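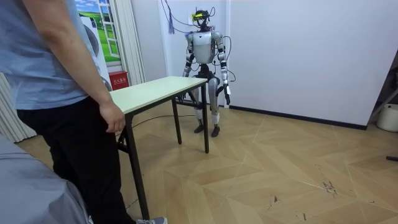

3 min read

Walking companions wanted for the Beltalham Lantern Fair

Every October the old cattle market at Beltalham fills up with stalls, a small carousel, far too many doughnuts and the long lantern walk down to the river, and every October I come home smelling of onions and wanting to write about it. This year I'd like to do it properly, and for that I need company.

I write the outings pages for the Wakbridge newsletter, and I'm looking for 20 people to come round the fair with me, an evening each or in twos and threes, and tell me what they think as we go. You might love it. You might have stopped going years ago when the parking went up, and I'd be very glad to hear from you too — grumblers are warmly invited, and so are people who have never set foot in the place.

You don't need to be a writer or know anything about fairs. You do need to be over 18, happy on your feet for a couple of hours (there are benches by the Verbruggen waffle hut, and we'll use them), and willing to be quoted, by first name or none at all. The lantern walk is 700 metres, mostly flat, with a gravelly bit at the end. If you use a wheelchair or a pushchair, tell me and we'll take the lower path.

We meet at 6pm outside the ticket office. Your entry, one ride and one hot drink are paid for, and so is your fare on the 71 bus from Irport if you keep the ticket. There's no fee beyond that, I'm afraid, though I do tend to share my chips.

To put your name down, drop a note in the newsletter box at Wakbridge library with a phone number, the evenings you can manage and a line or two about the last fair you went to, good or bad. I'll ring everyone back before the end of September.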